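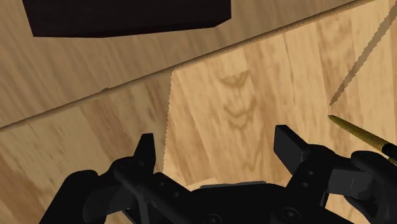

Illmont Two-Finger Gripper Kit, reviewed July 19, 2021

I put off buying this kit for most of a year, partly because of the price (322 dollars before shipping, ouch) and partly because my last gripper from Rallis was such a headache that I'd gone back to building bird boxes for a while. Well, I'm so glad I gave in! The parts came nicely bagged, the screws all matched the sheet, and I had both fingers moving by my second evening at the shared shop, with plenty of coffee breaks in between.

What I like best is how wide it opens. My arm is a home build on an old Orner base, and it doesn't always land quite where I ask it to, so a bit of room on each side is a kindness. It picks up pencils, dowels and small blocks of scrap pine without much fuss. Thin flat things are harder, and a steel ruler beat it over and over until I glued some rubber to the pads.

My one real grumble is the manual, 62 pages long with the wiring tucked away at the back, where I found it only after I'd plugged the servo in backwards (no harm done, thank goodness). The simulator files are a free download and they loaded fine on my tired old laptop.

Four stars from me, and I'm ordering the spare pads in September.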